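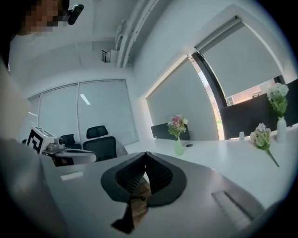

Warkwood tenants newsletter needs people – proofreaders mostly, plus one person for layout. Paid, part time, start in April.

**What it is**

Quarterly, 9 pages, goes out to 327 households. Letters, repair notices, bus changes, recipes, the crossword. Copy comes in messy. Very messy sometimes. You fix it, flag anything odd, send it back inside 3 days.

**Who we want**

- good spelling, patience with other peoples commas
- can work from home, own computer
- layout person: any program is fine so long as it makes a clean PDF
- Spanish a plus, not required

No degree needed. Past work nice to see but a short note is fine too.
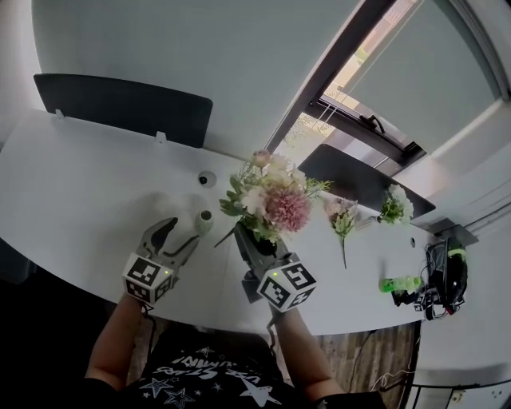 Do I have to live in Warkwood to apply?

Anyone in the county can, though tenants get first pick if two people are equally good.

**Pay**

$146 per issue for proofreading, double that for layout. Paid when the issue goes to the printer, by check or direct deposit.

**To apply**

Half a page about you, plus which job you want. Drop it in the Phan Street office mailbox, marked NEWSLETTER. Please dont staple anything. We'll send a short test page to evryone who writes in – takes half an hour.

Closing date 13/11/2024, 5 pm.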